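Gripper cell restart check, Zoslow line, September

Guard door switch: OK. I opened it twice to be sure.
E-stop: OK, both buttons.
Finger pads: replaced. The old ones were shiny, which is how we dropped a bar at cycle 628!
Grip force: FAIL, then OK. Somebody had left it at the test value — Rezaul and I put it back.
Slow cycles before full speed: 200, no drops.

For centering I go by the sim wrist view, with the orange bar upright between the two black fingers.

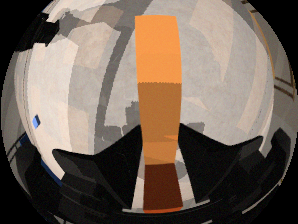

Simulation render: Jinfeng Xue

Still open: drop alarm takes 2 seconds, too slow for me. Baoshan has the ticket.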